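Pressemitteilung

Nividel startet Planungsdienst für Greifautomation: Simulation vor Bestellung

Mittelständische Betriebe können Roboterzellen künftig durchrechnen lassen, bevor sie ein Budget freigeben

Priltodport, 6. Dezember 2018 – Der Automatisierungsplaner Nividel bietet ab sofort eine herstellerunabhängige Beschaffungsberatung für Greif- und Handhabungsroboter an. Der Dienst trägt den Namen Sketthorpe und richtet sich an Betriebe, die ihre erste oder zweite Roboterzelle anschaffen wollen und dafür eine belastbare Kostenplanung brauchen. Kern des Angebots ist eine Simulation der geplanten Greifaufgabe. Sie wird vor der Ausschreibung erstellt und dem Kunden zusammen mit einem Lastenheft und einem Budgetplan übergeben.

Nach Erfahrung von Nividel entfällt bei vielen Vorhaben nur ein Teil der Gesamtkosten auf den Roboterarm selbst. Greifer, Zuführung, Schutzeinrichtung, Steuerung, Inbetriebnahme und Schulung werden in ersten Kalkulationen oft zu niedrig angesetzt oder ganz vergessen. Die Folge sind Nachträge, die mitten im Geschäftsjahr genehmigt werden müssen. Sketthorpe erfasst diese Positionen einzeln und ordnet sie dem jeweiligen Haushaltsjahr zu. Auch laufende Kosten wie Wartung, Greiferbacken, Softwarepflege und Ersatzteilhaltung sind Bestandteil des Plans.

„Die meisten Kunden kommen mit einem Katalogpreis zu uns und fragen, ob das reicht“, sagt Bronisława Kozłowski, Leiterin der Beschaffungsplanung bei Nividel. „Wir fragen zurück, was gegriffen werden soll, wie oft, in welcher Lage das Teil ankommt und wer die Anlage später betreut. Daraus ergibt sich der Preis.“

Ablauf der Planung

Eine Planung beginnt mit der Aufnahme der Werkstücke. Der Kunde nennt Abmessungen, Gewicht, Oberfläche und zulässige Greifkraft und stellt, soweit vorhanden, CAD-Daten bereit. Nividel bildet daraus ein Modell und prüft in der Simulation verschiedene Greiferbauformen, Fingergeometrien und Anfahrwege. Begonnen wird in der Regel mit einfachen Grundkörpern wie Kugel, Zylinder und Quader. An ihnen lassen sich Öffnungsweite und Fingerstellung vergleichen, bevor die eigentlichen Teile geladen werden.

Für den Standardumfang sind je Werkstück 300 simulierte Greifvorgänge vorgesehen, bei denen Lage und Ausrichtung des Teils verändert werden. Die Auswertung zeigt, bei welchen Lagen ein Griff im Modell gelingt und bei welchen eine bessere Zuführung oder ein anderer Greifer eingeplant werden muss. Beide Wege werden mit Kosten hinterlegt. Ein teurerer Greifer kann eine mechanische Vereinzelung überflüssig machen, umgekehrt genügt bei sauber vorgelegten Teilen häufig ein einfacher Zweifingergreifer.

Die Simulation ersetzt keine Abnahme am realen Gerät. Reibung, Verschmutzung und Toleranzen der Teile bilden die Modelle nur begrenzt ab. Nividel empfiehlt deshalb, im Budget einen Versuchstag beim späteren Lieferanten vorzusehen, und führt diesen im Plan als eigene Position auf. Wer auf den Versuchstag verzichten will, erhält den Hinweis schriftlich.

Erprobung bis Mai

Vor dem Start wurde Sketthorpe bei zwei Pilotkunden erprobt. Einer davon ist die Kozłowski Armaturenteile in Priltodport, ein Betrieb mit 100 Beschäftigten. Die Namensgleichheit mit der Abteilungsleiterin bei Nividel ist zufällig. Das Unternehmen plante eine Zelle zum Umsetzen von Ventilkugeln zwischen Waschanlage und Prüfplatz. In der Simulation wurden dafür insgesamt 1.171 Greifvorgänge mit unterschiedlichen Fingerformen gerechnet. Die Pilotphase endete im Mai, die Ausschreibung ist inzwischen abgeschlossen. Bestellt wurde ein kleinerer Roboter als ursprünglich vorgesehen, dazu ein Satz Wechselfinger für spätere Baugrößen.

Der zweite Pilotkunde, ein Verpackungsbetrieb, hat seine Anschaffung nach der Planung um ein Jahr verschoben. Die Auswertung hatte ergeben, dass zunächst die Zuführung umgebaut werden muss. Dieser Umbau ist jetzt als eigenes Vorhaben budgetiert.

„Ein verschobenes Projekt ist für uns ein brauchbares Ergebnis“, so Kozłowski. „Der Kunde weiß, was er zuerst bezahlen muss und was warten kann.“

Unterlagen für Einkauf und Geschäftsleitung

Zum Abschluss erhält der Kunde ein Lastenheft, das ohne weitere Bearbeitung an mehrere Anbieter verschickt werden kann. Es nennt Anforderungen und keine Fabrikate. Dazu kommen eine Kostenübersicht nach Gewerken, ein Terminplan mit Lieferzeiten und eine Vorlage für den Angebotsvergleich. Die Bilder und Protokolle aus der Simulation werden beigelegt, damit Anbieter die Annahmen nachvollziehen und ihnen gegebenenfalls widersprechen können.

Eine Variante mit Miete oder Leasing wird auf Wunsch gegenübergestellt. Nividel vermittelt keine Finanzierungen und nimmt von Roboter- oder Greiferherstellern keine Provisionen an. Die Vergütung erfolgt nach einem Festpreis, der nach dem ersten Gespräch genannt wird und sich nach der Zahl der Werkstücke richtet. Das erste Gespräch ist kostenfrei.

Planungen für das kommende Geschäftsjahr nimmt Nividel ab sofort an. Betriebe, die noch keine CAD-Daten ihrer Teile besitzen, können Musterteile einsenden. Die Vermessung wird gesondert berechnet. Für Interessenten liegt ein Fragebogen bereit, mit dem sich der Bedarf vorab klären lässt. Er fragt unter anderem nach Schichtmodell, Stellfläche, Druckluftversorgung und vorhandener Steuerungstechnik – Angaben, die für eine Kostenschätzung ohnehin gebraucht werden.

Über Nividel

Nividel mit Sitz in Priltodport plant Automatisierungsvorhaben für kleine und mittlere Industriebetriebe. Das Unternehmen erstellt Machbarkeitsprüfungen, Lastenhefte und Investitionspläne und begleitet Ausschreibungen bis zur Abnahme. Eigene Anlagen baut oder vertreibt Nividel nicht.

Pressekontakt

Nividel, Beschaffungsplanung
Bronisława Kozłowski
Priltodport

Abdruck honorarfrei, Belegexemplar erbeten.

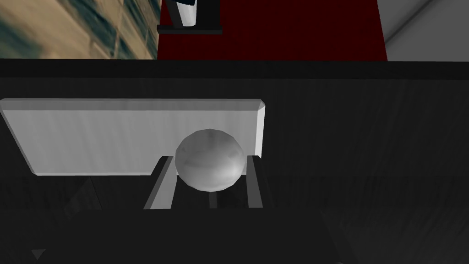 Graue Kugel zwischen zwei Greiferfingern in der Simulation. Bild: Nividel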